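Where Do All the Screwdrivers Go?
Project report by Eleri Mostyn, Lennox building, shared workshop group

I picked this topic because I was annoyed. In my first semester I spent more time looking for tools than using them, and when I complained to Waqas Orakzai, my project advisor, he told me to go measure it. So I did, all the way through May, and my feet still hurt.

The workshop on the ground floor of Lennox is used by 18 student groups. It owns almost 4,000 hand tools if you believe the inventory list, and I have stopped believing the inventory list. My question was pretty simple: when a tool isn't where it should be, where is it, and would a different way of storing things change that?

How I did it

I put a paper slip box by the door and asked everyone to fill in a slip whenever they had to hunt for something. What was it, where did you look first, where did it turn up. I thought I would get maybe a hundred. I got 914! (A few of those were from people being silly. One claims to have found a bench vise in a coat pocket. I left it out.)

For the first half of the month nothing changed in the room. Then I moved the tools in the two busiest bays out of the big shared chest by the window and into drawers close to each bench, sorted by job instead of by tool type. So everything you'd want for bike repair lived together, even if that meant screwdrivers ended up in 7 different drawers. The group building the Mulach hand cart hated this idea and told me so, at length, over lunch.

What I found

Most lost tools weren't lost at all. They were within arm's reach of the last person who used them, usually on a bench or windowsill, or under somebody's drawings. Small screwdrivers were the worst by a mile, then tape measures, then hex keys. Big stuff like mallets hardly ever showed up on the slips.

After the move, the two changed bays turned in a lot fewer slips than before. The other bays stayed pretty much the same, which made me happy, though I have to admit people may have just gotten tired of writing. I tried to check this by doing an evening walk around at 9 p.m. and noting what was left out. The walks pointed the same way as the slips, but I skipped a few of them during exam week, so I wouldn't lean on them too hard.

A drawer only helps if opening it is less work than putting the thing down on top – that was the biggest lesson for me. 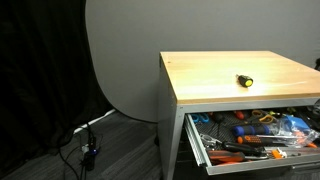 Waqas read my draft and asked whether sorting by job would still work once the groups change in the fall, and he thought the Wustetti bay would be a fairer test. I think he's right. Their bay gets new people all the time, so nobody has habits yet. If I get to continue, I'd start there and keep the slips going for a full semester.

I'd also print the labels bigger. Mine were tiny.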